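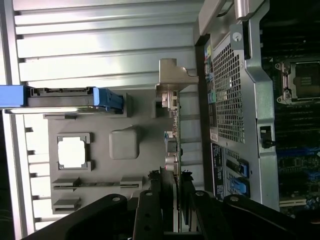

The Dokex 400 is an antistatic bench mat for offices, schools and repair rooms where computers are opened, cleaned and upgraded on ordinary furniture. It is supplied by Gallardo as a complete kit and is suitable for permanent installation or for occasional use on a shared table. The mat is large enough to take a full workstation chassis laid on its side and opened, with the drive carrier, blue handle tab included, within easy reach of the technician, and with space left over for tools and removed parts. Smaller equipment, such as laptops, routers and handheld instruments, may be worked on in the same way.

Construction

The mat is made in two bonded layers. The upper layer is a smooth rubber which allows static charge to drain away at a controlled rate. It resists brief contact with a soldering iron, although it should not be used as a rest for one. The lower layer is conductive and carries the charge to the earthing point. The surface has a matt finish in mid-grey or dark green, so that small screws remain easy to find under strong lighting.

Two press studs are fitted as standard, one at each front corner. Either may be used for the wrist strap, and the other for the earth lead. Left-handed users will normally prefer to exchange the two.

Contents of the kit

Each kit contains one mat, one adjustable wrist strap with coiled cord, one earth lead, one earthing plug and a printed guide to installation. The wrist strap is available separately, as it will wear out before the mat does. Customers who already have an earth bonding point on the bench may order the kit without the plug, and should state this at the time of ordering.

Installation

Unroll the mat and leave it flat for a day before use. Mats delivered in cold weather may hold a slight curl at the ends – this will settle without weights. The bench should be clean and dry. Adhesive is not required and will make later removal difficult.

Connect the earth lead to the mat first and then to the plug or bonding point. The lead contains a resistor for the protection of the user and must not be replaced with plain wire. Where several mats are installed along one bench, each must have its own lead to earth. Mats should never be linked one to another.

The mat protects components from static discharge only. It offers no protection against mains voltage, and equipment must be switched off and unplugged before its cover is removed.

Cleaning and testing

Wipe the surface weekly with the Umitz mat cleaner or with a lint-free cloth and clean water. Household sprays and polishes leave a film which prevents the surface from working properly. Marker ink may be removed with a small amount of alcohol, provided that the area is rinsed afterwards.

We recommend that wrist straps be tested at the start of each working day and that mats be tested every June, or more often in heavily used rooms. A record sheet is printed on the back page of the guide. Mats which fail a test after thorough cleaning should be withdrawn.

Sizes and ordering

The mat is stocked in a width of 70 cm and a length of 100 cm. Longer pieces may be cut to order from the roll, and cut pieces cannot be returned unless faulty. Press studs on cut pieces are fitted in our workshop before dispatch.

The earlier Avine mat has been discontinued. Its wrist straps and leads use the same size of stud and may continue in service with the Dokex 400, provided that they pass their daily test. Avine cleaning wipes are no longer supplied.

Schools and colleges may open a credit account on receipt of an official order. Enquiries about accounts, cut lengths and replacement parts should be addressed to Elba Medina, Workshop Supplies, Gallardo. Please quote the full product name and the colour required.

Product information last revised Jan 29, 2021.

1,347 views
Share this product
2 comments

Related items
Umitz mat cleaner, refill bottle
Wrist strap with coiled cord
Earth lead, straight
Earthing plug
Daily wrist strap tester
Dokex floor mat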